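# Chapter 6: Partnership Agreements Between Colleges

Few colleges now deliver all of their provision alone. This chapter considers the written agreement by which two or more institutions share courses, staff or library access, and the duties that follow from it.

The Indholm agreement is used throughout. It covered 3,612 students, of whom 736 were enrolled at the smaller partner.
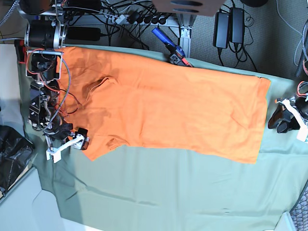 Liis Org has objected that enrolment is a poor basis for sharing costs – part-time students may use a library more heavily than full-time ones. Her point is taken up again under the heading of fees.

An agreement should first state which institution makes the award.
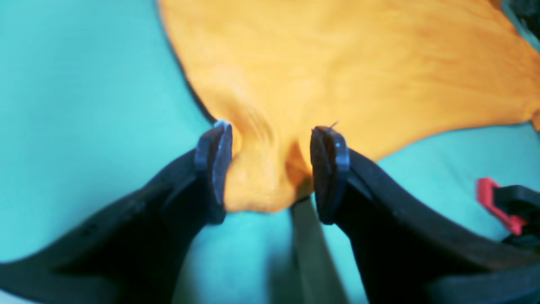
It should then name the office that hears appeals, and set a date for review. At Indholm the review fell each August, when examination results were known to both partners.

Where a course closes early, the duty to teach out remains with the awarding college.

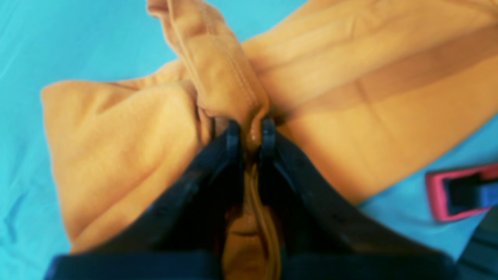
The partner must still give access to rooms and records until the last student has finished. The Paltthorpe agreement was silent on this matter, and the two colleges settled it by letter.

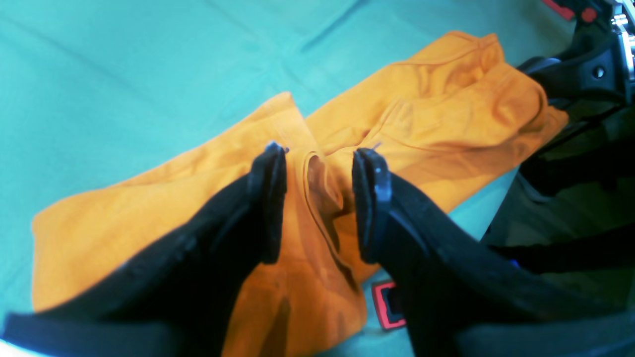

## 6.1 Terms Used in This Chapter

"Home college" means the institution at which a student is first registered.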